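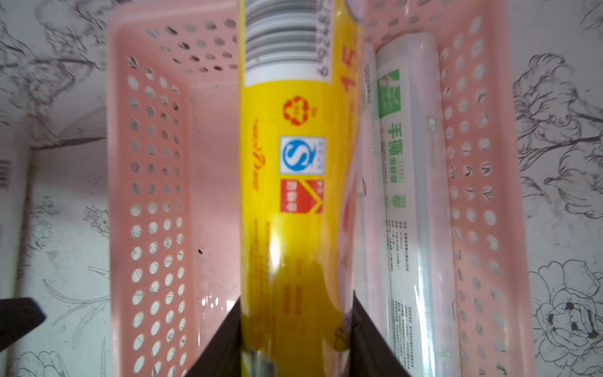
*Item 3: pink basket with wrap rolls, on the floral surface.*

**Minutes – kitchen storage working meeting, Stavon shared kitchen**
July 6, 2019
Chair: Botond Sárközi
Apologies: Lundgren (first floor)

**1. Previous minutes**
Accepted with one correction. The shelf depth under item 4 should read 400 mm.

**2. Drawer inserts**
The Zirkel inserts were returned. They measured 16 mm too wide for the lower drawer and could not be trimmed without losing the side lip. Refund received. No replacement will be ordered until the drawer runners have been adjusted.

**3. Film and wrap**
Rolls are at present kept in three places: the drawer by the sink, the top of the refrigerator and the supply cupboard. Agreed to bring them together in perforated baskets, one basket per shelf bay.

The pink basket takes two rolls lengthwise, the large one in the yellow label and the slimmer hand-tear cling film (手撕保鲜膜) beside it. Rolls to be stored flat, labels up, so that the type can be read without lifting them out.

Upright storage was discussed. Lundgren had written in favor of it, on grounds of shelf space. The clear height in the bay is 200 mm and the long rolls will not stand. Proposal not carried.

Opened rolls go back in their sleeves. New rolls stay in the supply cupboard until one in the basket is finished.

Action: Botond Sárközi to clear the drawer by the sink and move its rolls to the cupboard.

**4. Shelf lining**
Two options were put forward for the bay: leave the shelf bare, or line it with wipe-clean sheet. Lining was preferred. The Vurkard sheet is sold in fixed lengths and one length covers both bays – the offcut can be used under the spice rack. Cost 79, to be charged to the kitchen account.

Action: order one length. Cut on site after the bay has been measured again at the back, where the wall is out of square.

**5. Other business**
The label tape has run out. Handwritten labels are acceptable for now, block capitals, black marker.

The foil cutter is missing its end cap. Anyone who finds it should leave it on the windowsill.

**6. Next meeting**
Last week of July, after the lining has been delivered. Item 2 carried forward.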